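Dried soup mix

A dried soup mix is a blend of dehydrated ingredients sold for use in soups, broths and similar dishes. Mixes based on seaweed are common in East Asian cooking, where they may also contain dried shrimp, small fish, sliced scallion, wheat gluten or sesame seed. Most are sold without seasoning and are added to a broth prepared separately, although some include salt or powdered stock.

Composition

The main ingredient by volume is usually cut seaweed. Wakame is the most widely used species, as it softens quickly and keeps a tender texture. Kombu is thicker and is normally sliced into fine strips before drying. Thin red and green seaweeds may be added for color. When dry, wakame is very dark and tightly curled; it turns green and opens flat in water.

Small shrimp are dried whole, with the shell on, or broken into pieces. They supply most of the aroma in a mix that contains them. Whole shrimp tend to break during handling, and fragments collect at the bottom of the package. Shrimp content varies widely between products, and the front label does not always state it.

Production

Seaweed for mixes is washed, blanched, salted and cut before drying. Hot-air drying is the usual method. Freeze-drying gives a lighter product that softens faster but costs more and crumbles easily. Shrimp are boiled in salt water and dried in the sun or by machine. The ingredients are dried separately and blended at the end, because each reaches a stable moisture level at a different rate.

Small producers often blend by hand. The Clovaso works at Skostevstead began in this way and added a drum mixer in July, after which its output reached about 4000 bags a month. The Chareonsuk range, packed at the same works, uses a coarser cut of seaweed.

Packaging

Clear plastic bags are common for retail sale, as they let the buyer judge the size of the pieces and the share of each ingredient. The label may be printed on the film, stuck to it, or placed inside as a card. Drawings of the main ingredients are a frequent design element. Opaque foil bags give better protection from light - which fades the green color of seaweed - and are used for products with a longer shelf life.
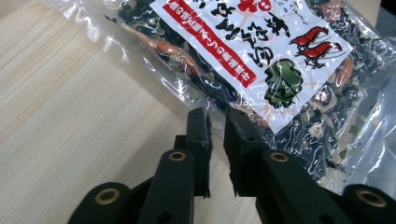 Dried mix in a clear bag, with Japanese lettering and two red shrimp on the label.

Storage

Unopened bags are kept in a cool, dry place away from direct light. Once opened, the mix takes up moisture from the air and loses its crispness. It should be moved to a sealed jar or folded tightly and clipped. Mixes with shrimp have a stronger odor and are best kept apart from tea and flour. In warm climates they are often stored in the freezer.

Use

The mix is added to hot broth shortly before serving. Two teaspoons are enough for one bowl, as dried wakame expands greatly in water. Longer cooking makes the seaweed slippery. The mix can also be soaked in cold water, drained and used in salads, or stirred dry into hot rice. Pretari, a milled form with a particle size below 2 mm, is sprinkled on noodles.

See also

Dashi
Furikake
Wakame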